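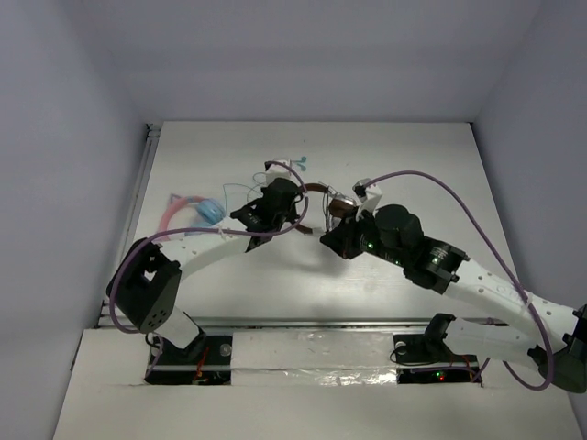 Wrapping them around the phone is what kills them, she told me before I'd even found a place to put my coat, and people have been doing it for twenty years and they'll do it for twenty more. We were talking about earphones. We talked about earphones (and headphones, and the drawers they end up in) for most of an afternoon in February, and I went home and emptied my own desk drawer onto the bed.

She runs the listening desk at the Dremley library, where you can borrow headphones the way you'd borrow a book, and she asked me to leave her name out of this because her mother still thinks she works in reference. Fine by me! The desk started with one shoebox. At last count it had 211 pairs in circulation, wired and wireless, over-ear and in-ear, and last year those went out 3,714 times.

I asked whether people still want wired ones. I've gone back and forth on this myself, mostly depending on what I've lost lately.

"Oh, they want them," she said. "Students want them because there's nothing to charge. People on the Codska train want them because they fall asleep, and when you fall asleep in wireless buds you wake up with one. I've got a whole envelope of lefts."

She showed me the envelope. It really is all lefts.

There were thin teal wired earphones out on the white table and two pairs of over-ear headphones near them, so I picked the earphones as my test and asked her to tell me, step by step, how a person ought to put a thing like that away. She was delighted. I think she'd been waiting for someone to ask.

"Plug end in your palm, pinch it with your thumb. Then big lazy loops, wider than you think, and let the cord turn the way it wants to turn. If it fights you, flip your wrist and go under on the next loop. You stop before the split, where it becomes two wires, and you lay those two across the top. No knot. People always want to finish with a knot."

I am one of those people. I make a little waist in the middle, like a bow tie, and I was proud of it until about three o'clock that afternoon.

"The bow tie's pretty," she said, "but you've put a hard bend right in the middle and you're pulling on it. Do that every day and see which ear goes quiet first."

Over-ears are a different problem, because the trouble there is the pads and the band. She wipes the pads with a barely damp cloth and leaves them alone for an hour before they go back on the shelf. She won't hang a pair by the band from a narrow hook, either – it leaves a dent in the padding, and the dent stays. At home she uses the cardboard tube from a roll of wrapping paper, screwed to the side of a bookcase. I loved this and have already stolen it.

Then there's the question of what you keep them in. The library went through a long phase of zip bags, which she hated ("they come back full of crumbs, I don't know how"), and then switched to shallow gray trays from Kelmendi, one pair to a tray, with the cord lying in its loops beside the cups. The trays stack. They also take up a ridiculous amount of room, and there has been some discussion of that with the map collection next door.

What about all the pairs that don't make it back into a tray? Last year she retired 143, and most of them had the same complaint.

"It's the bit right by the plug. The cord goes in straight and then somebody sticks the phone in a back pocket and sits on it. I can fix some of those. The really thin ones I mostly can't, there's so little wire in there to work with. I cut off the good parts and keep them."

Keep them for what? She laughed and said she had no idea, but the good parts fill two coffee cans.

She does a mending evening too, over at Greltholm, the old print shop by the river. You bring your dead headphones and a mug. I asked what people bring most and she said ear pads, flaking ones, the black kind that leave little specks on your face and neck, and that half the time the owner has been wearing them like that for a year. New pads cost less than lunch and go on with your fingertips – stretch the lip over one edge, work around, done.

My last question was what she listens to on her own pair.

"The radio," she said. "Baseball, when it's on. I've got one earbud that works."

I asked if it was a left, and she said no, it's a right, she's been looking for a left like it since October and none in the envelope match.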